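Raleck opens bookings for hand-task recording service

Raleck has put its household task recording service on general sale, after a trial with two robot makers that ran through to September. Buyers send in a list of jobs, Raleck's people do them by hand wearing a head camera, and the footage comes back trimmed and labelled for training.

Price is £478 a batch. A batch is 22 tasks, chosen from the firm's list or written by the customer. Own-brand props can be posted in but return postage is extra, which a few trial users grumbled about.

First outside customer is Tapley, which makes a two-armed tidying robot for workshops and store cupboards. Amber Naylor, who runs training there, said the cable jobs were the reason they signed.

"Cups and boxes we can do ourselves all day. Cable is horrible. It springs back, it goes under things, the arm looses track of the plug. We wanted people doing it properly, lots of times, on different tables."

Tapley has ordered 600 clips so far. She said labels were good on the whole, though start and end points on the longer jobs needed a second look. Raleck says it will redo any clip sent back with a note.

Rival Zaltley sells a similar service but records in a studio only. Raleck uses ordinary rooms — daylight, odd corners, whatever table is there — and says that is what most buyers ask for. Zaltley had not replied by Monday.

What's in the cable set

The set covers winding, unwinding, plugging in, and packing away into tubs and drawers. Extension reels get there own section, with the cord partly out and the reel held in both hands. Clear storage boxes were added at Tapley's request, as see-through sides had been confusing its robot.
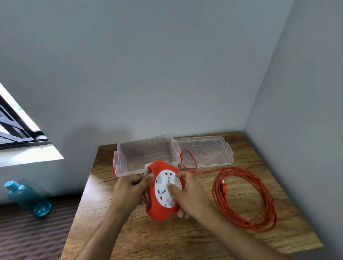 Formats and delivery

Clips come as video with a plain text label file. Hand tracking is an add-on, price on request. Files go out through Moler, the transfer service, and stay up for 22 days, so download them promptly.

No discount for schools or colleges yet. Naylor said she would like to see folding and bagging jobs next — Raleck says both are on the list, no date given. Bookings through the Raleck site, with the sample clips on the same page.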